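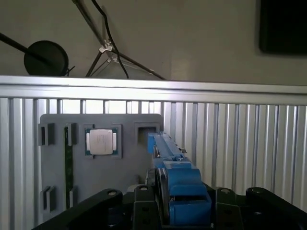

Reading time: 3 minutes

Handout 4: Collecting demonstrations for the assembly task

Read this before your first session on the bench. It covers how we record examples for the learning system, what counts as a usable one, and what to write down. The training side is in Handout 5. Questions about the bench go to Urho Savolainen, Friday mornings, Ren building.

1. What one example is

An example (we also say episode) is one complete attempt at one subtask, from the arms leaving their start pose to the arms being back in it. It holds the camera streams, the joint positions and the gripper commands, plus one line of text naming the subtask. The text line matters more than people expect. "Take the processor from its holder" and "take the memory module from its supports" are separate subtasks and must not share a label.

The target for this course is 3000 episodes across all groups. Each group contributes 200. The rest come from last year's Diklow set, which used the same fixture layout.

2. Setting the start state

Variation in the start state is what the model learns from, so plan it before you record. Change which holders are filled, and where the fixture lies on the bench, within the limits on the Iltden sheet. A partly filled fixture is a normal start state. With the drive standing at the back, the processor in its raised square holder and the memory module lying between its two supports, three holders are still empty, and all three should go into the log as empty. Do not leave those fields blank. A blank field is read as "not checked" and the episode is dropped. 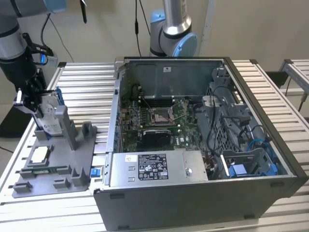 Two-arm episodes need more care than single-arm ones. Decide which arm moves first and keep to it for the whole batch; if you want the other order, start a new batch with a new label. The idle arm should wait clear of the open case, so that it does not hide the socket or the memory slots from the fixed camera. In a layout like this one, with one arm reaching down round the hard drive on the fixture and the other coming down behind the case, log the left arm as "active" only once the operator has taken control of it. Log the other as "waiting" -- "off" is reserved for an arm with its motors disabled.

3. Using the wrist view

The fixed camera gives the general layout. The wrist camera gives the last few centimetres, and most failed grasps can be explained from that view alone. Check before each batch that the finger and the pocket you are aiming for are both visible. If the finger covers the pocket completely at the point of grasp, change the approach angle.

4. Keep, mark or discard

Keep clean attempts. Also keep attempts with a visible correction, such as a second try at a grip, and mark them "corrected". Discard an episode if someone's hand enters the workspace, if a stream drops, or if the operator stops to think for more than 15 seconds. Do not trim long pauses out by hand.

5. Files

Upload to the Wullaron folder at the end of the session. One batch is one folder. A typical episode is 700 MB before compression -- check the free space first.

For next time: bring your batch plan on one side of paper, with start states listed in the order you mean to record them.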